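Killov open house: are the robots ready to do my chores?

October 29, 2024

I have wanted a machine that empties my dishwasher since I was old enough to be told to empty the dishwasher. So when Javiera Durán from my old running group forwarded me the sign-up for the Killov open house in Toledo, I filled it in before I'd finished my coffee. I got spot 26 on the afternoon list, drove over (parking is a mess, use the lot behind the bakery and walk) and stayed way longer than I'd planned.

The building used to be a carpet warehouse and it still smells a little like one. You check in, you get a sticker with your name on it, and then you're pretty much free to wander. Our group had 13 people in it, mostly folks who run small stores, plus a couple of retired machinists who asked much better questions than I did.

First stop was the laundry corner, which of course I ran to. They have a two-armed robot called Pondum and it folds dish towels. It really folds them! It picks up a towel by a corner, lets it hang, finds another corner, lays it down, and thinks about it for a bit. I timed one towel at 50 seconds. Then somebody handed it a fitted sheet, and well, I can't fold those either. It bunched the thing up, put it down and picked it up again until Brenda Cáceres, who was running the floor that day, reached over and hit pause.

Brenda was the best part of the visit. She doesn't do the sales voice at all. I asked her straight out when I could have one at home and she laughed and said to ask her again in June, and then ask again the June after that. What they can sell today is shelf scanning and moving totes from one end of a stockroom to the other. Anything that involves picking up a thing that bends, she said, is still being taught.

And the teaching is what I hadn't expected to find so interesting. I figured somebody sat and typed in instructions. Mostly it's people doing the chore themselves with grippers in their hands, over and over, so there's something for the software to learn from. The tables for that are in the back half of the building, and the one I hung around was all about packaged food: pick it up, get it level, set it in a tray.
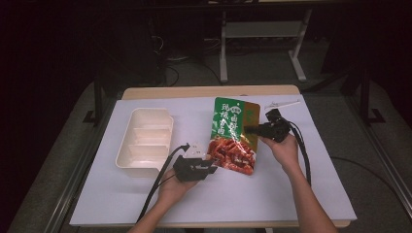 A snack pack held between two hand-held grippers, with the three-compartment tray off to the left.

I got a turn with a pair of those at the next table over, and oh boy. You know how you grab a bag of chips without looking? Try it when all you've got is two plastic jaws on each hand and no feeling in your fingertips. Shiny pouches slide. They also sag in the middle, so the side you aren't holding swings away from you just when you think you've got it. I dropped mine, then dropped it again, then got it into the tray upside down and was absurdly proud. One of the machinists did it on the first try and I have not forgiven him.

There was a board on the wall with the number of tries logged for that one chore, and it said 673. I asked Brenda if that was a lot. She made a so-so motion with her hand and said it was a start, for one kind of pouch on one kind of table. Change the bag and you find out how much of it carries over.

The last stop was Puvar, the stockroom cart, and it's the one I'd call finished. It drove its loop with full totes on it, stopped for a man who'd wandered into its lane, waited, and went on its way. The store owners all perked up and started asking about price, and there I got bored and went back to watch the towels.

So, chores. If your chore is hauling boxes down a straight aisle, a machine can take it off your hands now, and from what I saw it'll do it without complaint. If it's putting away groceries, where everything is a different shape and half of it is slippery, I'd say keep your sleeves rolled up. I'm less grumpy about that than I was before I tried it myself.

They're planning another open house in June, and sign-up is through the same form. Wear comfortable shoes, the floor is concrete all the way through the front half, and go to the towel corner early before the crowd gets there. Javiera wants to come next time and has already promised to bring a fitted sheet.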